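Teaching by Hand: Your Questions
Updated 7/2/25

What is Nosar?
Nosar is our project at Gritard for teaching a two-armed robot to tidy up. A person moves the arms by remote control, the robot records every motion, and later it tries the job on its own. We love this stuff!

Do I need to know how to code?
Not at all. If you can pick up a cup, you can teach. Most people get comfortable with the controls in 12 minutes or so of play.

Why not practice on neat little blocks?
We did, for our first 31 sessions. Real rooms are so much more fun: bags, boxes, wrappers, odd corners, bad light.

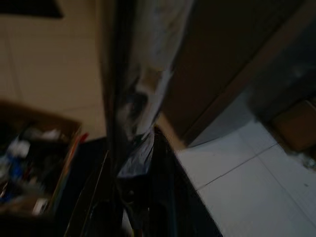
Wrist camera view: blue bag, black container, cardboard box to the left.

Should I move slowly?
Slow and steady is great, but don't freeze up. Quick swings blur the wrist view, so ease off as you get close to something.

What if I drop something?
Keep going and pick it up again! Recoveries are some of the best lessons we have. Our Avram set has 229 sessions, and plenty include a fumble.

Can I use both arms at once?
Yes, with one hand controller per arm. Start with one if you like.
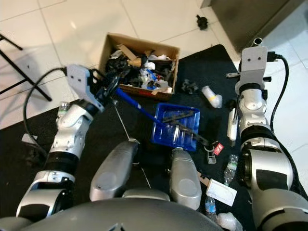 Left gripper holding a blue stick between the trash box and the blue basket.

How long is a session?
Two hours, breaks included.

When can I join?
The next round, Prirketti, opens in August. Come try it!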